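Last updated: August

We use cookies to remember your login and your display settings. By continuing to browse the forum you accept this. [OK] [Settings]

Hand-held gripper kits, who has used one for soft items?

keerthana_p wrote:
Hello all. I am Keerthana Poduval, I work with a small team that records manipulation tasks for training. We are comparing two kits of hand-held grippers, the Promine pair and the one from Hururance. I have the Promine on loan until Friday and must give my opinion to my manager before that. Please excuse my English, I write slowly but I check it.

My worry is small things made of cloth or coated canvas. For cups and blocks any gripper is fine. For a key pouch the fingers must hold both sides and not fold the fabric too much. So I made most of my trials with the pouch and a key stand, and this is the kind of grip I get with the green fingers:

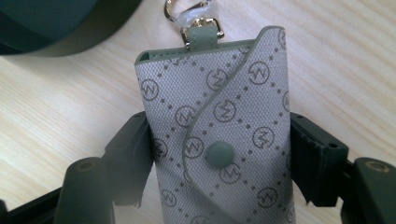
Key pouch between the two fingers, snap button to the front.

The canvas bends a little around the right finger, and I find this acceptable. I did not find any mark on the pouch afterwards. What I would like to know is how the fingers behave after some months of work.

gutance_user6 wrote:
We have the same pair since last year. The fingers are OK. What became bad for us was the trigger spring, first the left and then the right. We paid 2049 for the set and the springs were not in the spare parts bag. Support did send them free of charge, but we waited two weeks.

pai_bench wrote:
I don't agree that the fingers are OK. Flat plastic on slippery coated fabric is not a good match. You got a nice hold because the pouch has some stiffness. Try an empty glove or a thin coin purse and it will slide down. The Hururance kit has rubber on the inner side, and for textiles I would pay the difference.

keerthana_p wrote:
Thank you both. @pai_bench, I tried a glove this morning and you are partly right, it slipped two times before I found the correct angle. But the rubber of the other kit collects dust, and then the operators must clean it often. I used it in my former job and I still remember this.

About the cables, because one colleague asked me in private: yes, each gripper has its own cable. When I sit close to the table, I let them fall over the edge and they stay away from the objects. When I stand, they pull on my wrist a little.

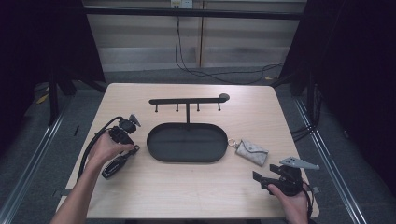 For this task I keep the handles low at the two sides and start with the pouch lying beside the tray of the key stand. The goal is to hang it by the ring on one of the hooks. The hooks are short, so the last movement is the difficult part. With the Promine I can do it, but I need to turn my wrist more than is comfortable. After one hour my right thumb was tired. I have small hands, so perhaps for other people it is different.

shobha.kotian wrote:
It is different for other people :) I have big hands and for me the handle is too short, the little finger has no place. Please ask the seller for the long handle, it exists but it is not on the price list. We got ours only after we called them.

Also please compare the full price. The Hururance offer we received in spring was 2832 with the software license for one year. In the second year you pay the license again. With Promine the software is included, but the export function is poor and we had to write our own script.

pai_bench wrote:
The export is not "poor", it is undocumented. Once you know the folder order it works. I can share my notes.

shobha.kotian wrote:
For a customer that is the same thing. If I need notes from a stranger to get my own recordings out, I call it poor. But yes, please share them!

gutance_user6 wrote:
+1 for the notes.
@keerthana_p did they tell you about the warranty on the cables? On our invoice it was only 6 months.

keerthana_p wrote:
No, they did not tell me. I have written to them now and I will also ask for the long handle and the springs. At this moment I would choose the Promine, with extra fingers in a softer material if they can make them. My manager prefers the cheaper one in any case, so we will not fight. I will write again when I have their reply.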